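From: Nadine Chamoun
To: Stomdale robotics club, project list
Date: 14/01/2018
Subject: Re: [stomdale-proj] Sink task, step order and cube tracking

Tamer,

Answers inline. I cut the parts of your message that Ayman already covered.

Tamer Chidiac wrote:
> 1. The task sheet says "tidy the vanity" and then lists five steps. Two of
> the people I trained with did them in a different order. Does the order
> matter for the policy, or only for the scoring?

It matters for both, but less for the policy. The Eze scoring script reads the step labels in sequence and throws out a run if step 3 starts before step 2 is closed. The policy itself would probably cope with mixed orders if we had a lot more data than we do. We have 130 runs so far. At that size I would keep one order and state it in the write-up as a limitation.

The sheet is in March's folder under its old name, sorry. Use revision C. Revision B still has the towel in it and we dropped the towel.

> 2. The tracker loses the left cube for long stretches. I went through the
> logs for my own runs and the left side drops out far more than the right.
> Is this a calibration problem?

I don't think so. Abla recalibrated both sides and the reprojection error came out the same for left and right. What she found is that most of the dropouts happen when the left wrist rolls inward and the cube faces go too oblique to the head camera. The detector needs at least one face within a usable angle. If you reach across your body with the left hand, you turn both good faces away at once.

Two things help:

Keep the elbow lower and a bit out. It feels awkward for the first few runs.

Take objects on the left side of the basin with the left hand and objects on the right side with the right hand. If something has to cross, set it down and pick it up again with the other gripper. The sheet allows this, see the note under step 4.

Glare is the other suspect. The counter is polished and so is the floor behind it, and the exposure hunts when you lean forward. Ayman locked the exposure at one value for the last batch and dropped frames went down. He has not yet separated that from the elbow change, so please do not quote it as a result. If you have time, run a short batch with exposure locked and your old arm posture. That would settle it.

> 3. Can we filter the bad runs automatically instead of watching all of them?

Partly. Nermin's script flags any run in which either cube is missing for more than 500 ms without a break. On the current set it flags 77. I watched all of those. In almost 70 of them the gap falls during a reach with nothing in the fingers, and interpolation is good enough there. The rest have the gap during a grasp or a release, and those should go. So the rule I would propose is: flag on the gap, then check the gripper width signal over the same window. Width constant and open, keep and interpolate. Width changing, discard. Width constant and closed, look at it by hand.

Nermin, can you add the width check? The column is called gw_l and gw_r in the newer logs and width0, width1 in the older ones. Please handle both. I would sooner not rename files at this stage.

> 4. Which version of the finger pads are we on? Mine were slipping.

The ones from Treltine, second batch. The first batch was cut too short and leaves the tip of the finger bare. If your pad stops before the end of the curve, it is first batch and should be replaced. There are spares in the drawer with the hex keys. Wipe them with alcohol and let them dry before mounting. Do not glue them, the adhesive strip is enough and glue makes them impossible to change.

> 5. Do we need a second site before the Funov entry?

The rules ask for two sites with different lighting. Ours counts as one, whichever way we turn the counter. Abla is asking the hardware lab whether we can use their wash area in March. If that falls through we enter the single-site track, where the deadline is the same and the data format is the same, so no work is lost either way.

One request to everyone who records. Say the run number out loud before you start and wait for the tone before you move the grippers. Several logs have motion in the first second, before the sync point, and those frames cannot be aligned. It takes longer to fix afterwards than to record the run again.

Also, please put the basin-side items back at their starting places between runs, including the ones you did not touch. The reset positions are on the last page of revision C.

I will merge Nermin's change once it passes on both log formats, and then rerun the filter on the full set. Tamer, hold off training until that is done.

Nadine

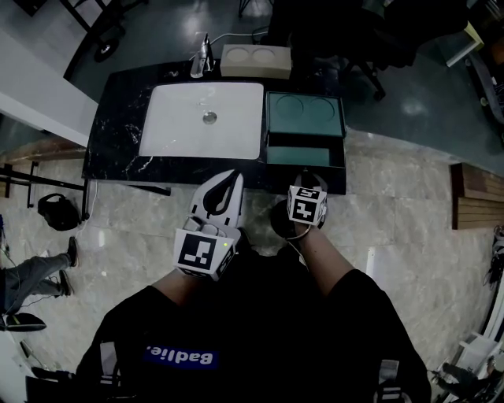 PS. The wiki page on cube mounting still shows the old screw length. The short screws are correct, the long ones press on the cable. Ayman has edit rights if somebody wants to send him the corrected text.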